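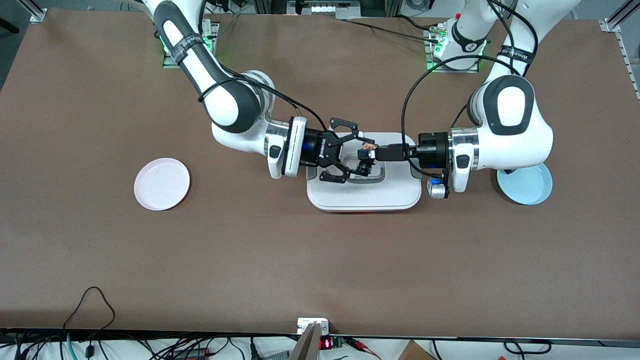

Progress report: Tableware and Tray Handling Trials, Stage 2
Prepared by Benedita Marinho, Project Lead, Vurnel
Reporting period: January to March

1. Status

Stage 2 is on schedule, with one variation to the work plan (section 4). The layout of the work surface was fixed in January and has not changed. The large brown top has been retained in preference to the grey one proposed in the application, as white trays contrast better against it under the existing lights. The tray is set in the middle of the table. The round plate is placed on the open surface to the left of it.

2. Work completed

The tray test set was finalised in February. The standard item is a white rectangular tray with rounded corners, a raised rim and a recessed inner area. Koleck supplied the first batch and Proretti the second. Rim height differed between batches by more than the drawing tolerance, and the Proretti trays were returned. Replacements arrived in the last week of March and passed incoming inspection.

In total, 690 placement trials were logged against a target of 600 for the period. Of these, 233 used the round plate with the thin raised rim, and the remainder used small objects released over the tray recess. A trial is recorded as complete when the object rests fully inside the recess and the tray has not shifted from its marked position.

The two-handed small-object task was added midway through the period. Both grippers converge on the object above the centre of the tray before release. This task takes longer per trial than single-handed placement and has been costed separately.

3. Expenditure

Consumables and replacement trays came to $3100, within the approved line. Freight on the returned batch was credited by the supplier. No funds have been moved between budget lines. Staff time is under budget for January owing to one unfilled technical position, filled in February.

4. Variation to work plan

The Miyazaki bowl set has been deferred to Stage 3. Its foot ring is narrower than specified and the bowls rock on the brown surface when set down off-centre. We request approval to substitute a second plate size in Stage 2. There is no change to total cost.

5. Issues

Tray drift remains the main source of discarded trials. A thin non-slip backing was tested on 60 trials and reduced drift, but left residue on the work surface. An alternative backing is on order.

Cleaning between sessions had been inconsistent. A written procedure covering the surface, tray and plate is now kept at the bench and initialled at the end of each session.

6. Next period

Complete the second plate size. Repeat the two-handed task with the replacement trays. Submit the revised object list and the colour contrast data with the June report.

Attachments: trial log, supplier correspondence, revised object list (draft).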